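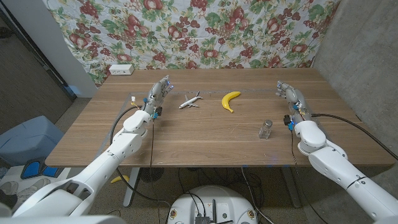 Likine - Equipo de Datos de Eventos

LÉEME: encuestas de invitados a bodas, edición Plambridge

Versión del 9 de agosto de 2019
Mantiene: Jelle De Bruijn

Qué contiene
1,707 respuestas de invitados a bodas celebradas en fincas y salones de Plambridge. Cada fila es una respuesta, con 16 columnas: tipo de salón, franja horaria, número de mesa, valoración de la música, de la comida, de los juegos y demás. El cuestionario lo redactó Van Acker, que también vende paquetes de animación. Conviene tenerlo presente al leer la columna de los juegos.

Archivos
respuestas.csv - tabla principal, separada por punto y coma
salones.csv - código y aforo de cada salón
cuestionario.txt - texto de las preguntas tal como se enviaron

De dónde salen los datos
El enlace se repartía en la tarjeta del menú. Contestó quien quiso, y sospecho que sobre todo quien se lo pasó bien o quien se fue enfadado. Hay bodas con hasta 20 respuestas y otras con una sola, seguramente de un primo.

Problemas conocidos
La escala va de 1 a 8 y no se explicó en ninguna parte qué significa un 5. Las medias que circulan en los folletos de Kakness («la barra libre más valorada») tratan la escala como si fuera de diez puntos. No las repitan.
La columna "ambiente" mezcla luces, flores y discursos. No sé qué mide.
Las valoraciones de la tarta vienen vacías cuando no hubo tarta, pero también cuando el invitado se marchó antes. No hay forma de separar los dos casos.
Los códigos de salón cambiaron en agosto y quedan duplicados sin corregir.

Usos razonables
Practicar limpieza de tablas, comparar franjas horarias dentro de un mismo salón, leer los comentarios libres.

Usos que desaconsejo
Predecir si una boda saldrá bien. Ya me lo han pedido dos veces y sigo sin ver cómo.

Licencia
Uso interno y docente. Para cualquier otra cosa, escribir antes a Jelle. Las correcciones se agradecen si traen el número de fila.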